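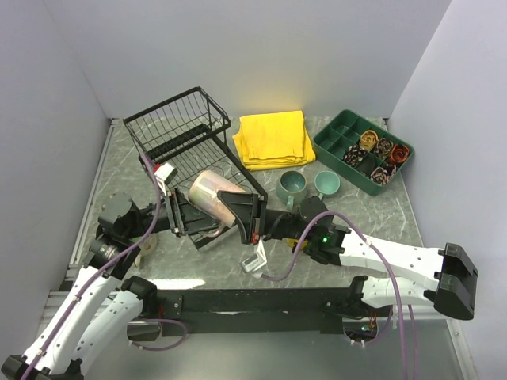
Escorredor preto e toalha amarela dobrada: não é preciso muito mais.

Sou do partido de quem lava a louça à mão e deixa secar sozinha. Digo partido porque, cá em casa e nos jantares com amigos, isto já ganhou contornos de guerra civil. Há os da máquina, há os que lavam e secam logo com o pano, e há os meus, os preguiçosos assumidos, que empilham tudo no escorredor e vão ler para o sofá. Venho defender os meus.

Vivi onze anos com máquina de lavar louça. Era boa, veio com o apartamento e morreu em maio, numa noite em que tinha seis pessoas à mesa. O técnico pediu-me 143 euros só pela peça, mais a mão de obra, e eu disse-lhe que ia pensar. Continuo a pensar! Entretanto comprei um escorredor de dois andares, desses de arame, e a cozinha mudou-me os serões de uma maneira que eu não esperava.

A primeira coisa que se nota é a conversa. O Facundo Bustos, que janta connosco quase todas as semanas, nunca na vida me tinha contado nada de jeito sentado à mesa. Pu-lo a passar pratos por água e em vinte minutos fiquei a saber do divórcio do irmão, da hérnia e de uma paixoneta antiga por uma professora de piano. Há qualquer coisa em estar lado a lado, com as mãos ocupadas e os olhos no lava-loiça, que solta a língua às pessoas. (Os carros também servem, mas ao carro é preciso pôr gasolina.)

Depois há o pano. A minha mãe secava tudo, peça a peça, e guardava ainda morno. Uma cozinha com louça à vista era, para ela, uma cozinha por acabar. Percebo a ideia e até lhe acho graça, só que cresci a secar garfos enquanto os desenhos animados davam na sala, e guardo disso um rancor muito particular. O ar seca de graça. Seca enquanto durmo. De manhã, arrumar os pratos com a cafeteira ao lume é coisa de três minutos, e ainda me sabe bem aquele barulhinho deles a encaixarem uns nos outros.

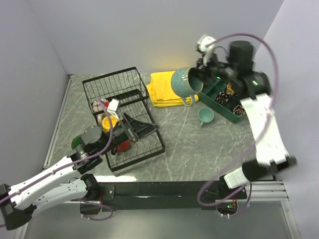 A Yamila Toledo, que é da máquina até à medula, diz que isto é romantismo de quem só tem quatro pratos. Tem alguma razão. Numa casa com três miúdos e uma panela de arroz agarrado por dia eu provavelmente mudava de conversa, e não vou fingir que lavar um tabuleiro de lasanha às onze da noite tem poesia. Não tem. Deixo-o de molho e finjo que não o vi até ao dia seguinte, como toda a gente.

O que me irrita é outra coisa, é a conversa do tempo que se poupa. Poupa-se para quê? Nos anos da máquina eu passava por água antes de meter, porque senão saía com espinafres colados, depois jogava Tetris com as tigelas, depois punha a pastilha, depois esperava duas horas e no fim havia sempre uma poça no fundo das canecas. E o que fazia eu com o tempo poupado? Via o telemóvel de pé, encostada à bancada. Grande lucro.

Também tenho as minhas manias, claro. Copos primeiro, com a água ainda limpa. Talheres a seguir, facas deitadas. As panelas no fim, e nunca por cima de copos, que já perdi assim dois de que gostava muito. O Svetozár Hájek, meu vizinho de cima, começa pelas panelas "para despachar o pior" e lava os copos naquela água cor de sopa. Somos amigos há anos e continuo a beber pela garrafa em casa dele.

E há a questão do espaço, que é a única objeção que me faz vacilar. Um escorredor ocupa bancada, e bancada é o bem mais escasso de qualquer apartamento de cidade. A minha é ridícula. Quando faço massa de pão tenho de levar o escorredor para cima do frigorífico, a pingar, e amaldiçoo-o o caminho todo. Já olhei para aqueles modelos que se penduram na parede por cima do lava-loiça e que resolviam o assunto, mas obrigavam-me a furar azulejo, e eu e o berbequim não temos boas relações.

A máquina avariada continua no sítio dela, já agora. Guardo lá dentro os tabuleiros do forno e as formas de bolo, que nunca estiveram tão bem arrumados. O técnico ligou na semana passada a perguntar se eu já tinha decidido e eu disse-lhe que me ligasse depois do Natal.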